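FOR IMMEDIATE RELEASE

# Prikside Gives the Kettle a Permanent Address

LEKHAM, Thursday, October 21, 2021 – Prikside, which manages shared workrooms in the Gallagher Building, is pleased to announce that the second-floor kettle will be staying where it is.

Regular tenants will grasp the importance of this news. Since February the kettle has lived on a windowsill, on a filing cabinet, on the floor beside the photocopier and, for one long weekend, in the washroom, where it had access to water and very little else. At each address it drew complaints. Prikside received 27 of them in writing, several with diagrams.

Under the new arrangement, the white electric kettle has been assigned a place on the white table in the main workroom, on a purple mat. The mat marks the kettle's spot. It was chosen from a range of colours that included grey, a different grey, and purple, and management is confident that anyone who moves the kettle will now have to do so knowingly.

"We looked at a full kitchenette," said a Prikside spokesperson. "We looked at it in a catalogue, and then we looked at the price, and then we looked at mats."

The project, known internally as the Cavar Plan after the meeting room in which it was argued over, covers the kettle, the mat, the white power bar that shares the table, and the question of who is supposed to switch things off. The first three were settled in 20 minutes. The fourth took up the remainder of the afternoon and has produced the following house rules, effective immediately:

- The kettle goes back on its mat after pouring.
- Fill it at the sink down the hall, and carry it there without its base.
- Fill to what you need. The water window on the front is there to be looked at.
- The power bar belongs to the white table. Taking it to a meeting "for a second" has a poor history in this building.
- Check the orange light on the power bar if you are last out, and switch it off.
- Cups go home with their owners or into the bin, depending on the cup.

Tea, coffee and instant soup are all permitted. Noodles remain under discussion following an incident with a lid.

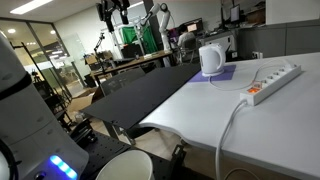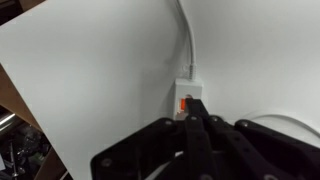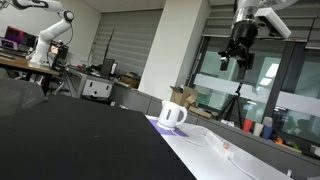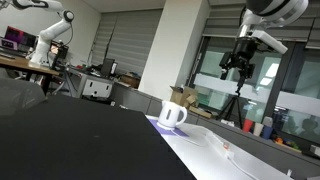
Can tenants bring in their own kettle?

Personal kettles aren't allowed in the workrooms, but you can ask the Prikside front desk to store one for use in the ground-floor lunchroom. It needs to have an undamaged cord and your name on the base.

Response from tenants has been measured. In an informal poll at the front desk, most said they had no strong feelings about the mat, and then went on to describe them. One long-standing tenant asked whether the purple could be brought through to the door frames. It can't. Another wanted to know if the kettle could be moved slightly to the left, and was given a copy of this release.

Prikside has also taken the opportunity to review cord management on the white table. The review found that there are cords. Longer cables that come down over the front of the table will be looked at in the next round of work, along with the wobbly coat rack in the lobby and the clock that has been an hour ahead for most of the year (it will shortly be correct again, and management intends to take the credit).

The total budget for the Cavar Plan was $300. Prikside came in $17 under, and has put the difference toward descaler. Tenants are reminded that Lekham water is hard, and that the bits at the bottom of the cup were there before the mat was.

Descaling will take place on the first Monday of the month, before opening. A note will be taped to the kettle while this is going on. Please read the note. The last person who didn't has asked us to mention that vinegar makes a memorable cup of orange pekoe.

**About Prikside**

Prikside manages shared workrooms, storage and meeting space in Lekham, including the Gallagher Building. Its earlier announcements include the reopening of the side door, the second reopening of the side door, and new hours for the bicycle cage.

**Enquiries**

Media and kettle enquiries may be left at the front desk of the Gallagher Building on weekdays. Enquiries about the side door should be left at the front door.

– 30 –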